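14 min read
Shares 49 · Comments 26

Chapter 4
Comparing Grippers by Hand

Before we bolt anything to an arm, I would like you to spend a good long while holding a gripper yourself. It may feel like a detour (my own students certainly grumble about it every November!), but your wrist will teach you things about finger pads and jaw width that a data sheet leaves out, and you will carry those lessons into every later chapter of this book.

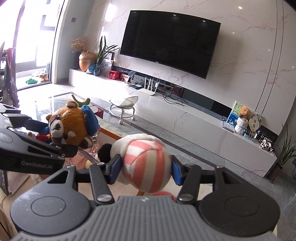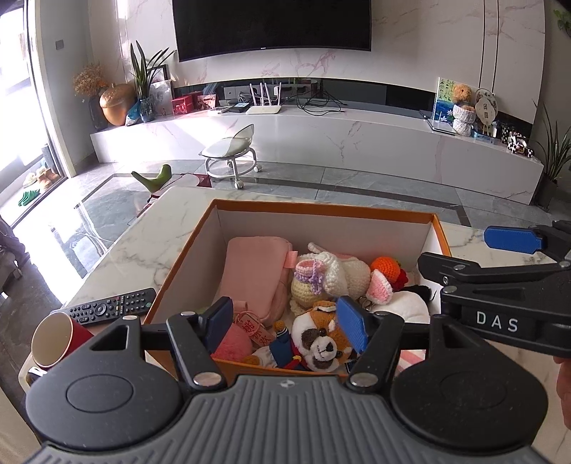

Figure 4.1. Hand-held grippers with blue finger pads, used in a living room among plush toys.

Soft toys make a wonderful first test, and I recommend them warmly to anyone starting out. A plush toy gives under the pads, so a grip that looks firm may be holding little more than fluff, and a seam or a pom-pom can change everything about where the fingers ought to go. Then there is the matter of reaching into a box. Picking up one toy in open space is a friendly sort of task - picking the same toy out of a crowd of neighbors asks much more of the jaws, and of you.

In this chapter we will compare two pad designs, the Burnik and the Bimum, both mounted on the same Drulari handle so that the pads are the only thing that changes. The trials come from a notebook kept by Kuldeep Kandpal, who logged 329 grasps in all, 164 of them with the Burnik pads. He wrote down the slips as carefully as the clean lifts, and I hope you will pick up that habit too.

We begin with how to choose your objects, move on to scoring a grasp, and then come to the Fülöp controller in Section 4.3, where the same trials are repeated with a motor closing the jaws. Please have a notebook of your own beside you before you read on, and draw two columns on the first page, one for each set of pads.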